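Ticket: Vivberg printer, grey areas come out green and with stripes
Status: Waiting for customer
Product: Vivberg colour inkjet, office model
Assigned to: Torquil Ritchie, Vukico Support

Original message

Good morning. I am writing for the print room of our language school in Guthrie. We have the Vivberg since last October and it has printed over 700 pages without a problem. Since we changed the ink, the neutral greys are not neutral any more. They go to green, and when the grey area is large there are thin light stripes across the sheet, in the same direction as the head moves. Black text is good. Red and yellow are good also, as far as my eyes can judge.

What I have done before writing to you:
- nozzle check, the pattern has no gaps
- normal head cleaning, and then the nozzle check again
- switched off at the wall for the night
- same file printed from the other computer, same result

I did not do the deep cleaning. The manual says it uses much ink and I prefer to ask first.

Reply from support, 9:40

Hello, and thank you for the clear list. Please do hold off on the deep clean. If the nozzle check has no gaps it will not help and you would fill the waste pad for nothing. Could you tell me which paper you are loading, what is chosen under Paper Type in the driver, and whether the cartridges came from us? Please also run the alignment sheet from the front panel (Menu, Maintenance, Align Head) and tell me what the panel says at the end.
Torquil

Customer reply, 11:15

Dear Torquil, the paper is Ematari matte, the heavy one. The driver is set to Plain Paper, and I must admit it was always like this. My colleague made the settings when the printer arrived. The cartridges are yours, I have the box with the Vukico label. The alignment sheet printed and the panel says "Alignment complete".
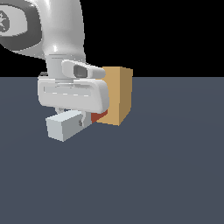
After the alignment the stripes are weaker but the green is the same. I have also noticed one more thing. If I print a long document, the first pages are better and it becomes worse slowly. In the last run I could see the difference clearly at page 18. If I then leave the printer alone during lunch, the first page after lunch is good again. I do not know if this is useful for you, but I write it down.

Reply from support, 13:05

It is very useful, thank you. A fault that grows during a long run and recovers after a rest often means that the ink is not reaching the head fast enough, and the nozzle check is too small to show it. Please take out the cyan and magenta cartridges and look at the top side. There is an air vent with a yellow tab. It needs to be pulled off all the way, and sometimes a small strip of it stays behind.

For the paper, please change the driver to Matte Heavy. Plain Paper lays the ink down for a thinner sheet and will shift the mixed greys on any coated stock. If Matte Heavy is missing from the list, you have the old driver and should install version 7 from our download page. Remove the old one first and restart the computer before you install.
Torquil

Customer reply, 15:30

You were right about the tab. On the magenta there was a narrow piece of yellow film left over the hole. I took it off with tweezers. The cyan was clean.

Matte Heavy was not in the list, so I have installed version 7. The installer stopped the first time with the message "Port in use". I closed the scan program and then it went through. Now I have Matte Heavy and also a new page called Grey Balance, which I did not touch.

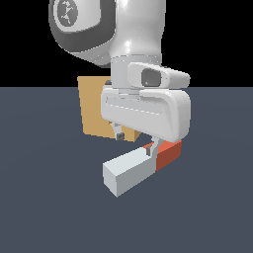
The long run is now good, the last page looks like the first one, and the green is gone from the middle greys. What remains is in the very dark part. Our course brochures have large flat backgrounds, and a flat background forgives nothing. I take as comparison the dark floor under the white arm: on my screen it is an even bluish grey, and the black behind it begins at a perfectly straight line. On paper I would like the same two tones, clearly separate. What I get is a grey so near to the black that the line is difficult to find if the lamp is not directly over the sheet. The light parts of the page, as the white and the pale grey, print correctly.

Should I change something in Grey Balance for this, or is it the wrong place?

Reply from support, 16:10

I am glad the magenta is sorted out. Grey Balance is the wrong place for this one, it moves the tint and leaves the darkness alone. Please try the following instead:

1. Open Printing Preferences and go to the Colour tab.
2. Change Colour Control from Automatic to Manual.
3. Set Shadow Detail to 2. The default is zero.
4. Press Apply before you change to another tab, otherwise the value is lost.
5. Print one page and let it dry fully before you compare. Matte paper looks darker while the ink is fresh.

Please also check that the program you print from is not applying its own colour correction. Only one of the two should do it.
Torquil
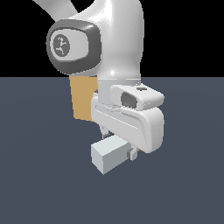 Customer reply, 16:55

I have done the steps, and indeed the first time I forgot Apply and wondered why nothing changed. With Apply it is better. I let the sheet lie on the window sill and will look at it tomorrow in daylight, because the lamps in the print room are rather yellow and I do not trust them for this.

The layout program had its own correction switched on. I have switched it off and made one more print, it lies beside the other one. I have written the name of the setting on the back of each sheet in pencil.

One question remains. Does the driver keep the Manual setting for all users of the computer, or must each teacher set it again? We share the machine and most of them will not open this window.

Reply from support, 17:20

It is saved per user if you go through Printing Preferences. To set it for everybody, open Printer Properties from an administrator account, choose Advanced and then Printing Defaults, and enter the same values there. People who have already saved their own settings will keep those until they press Restore Defaults.

I will leave the ticket open until you have looked at the dry sheets.
Torquil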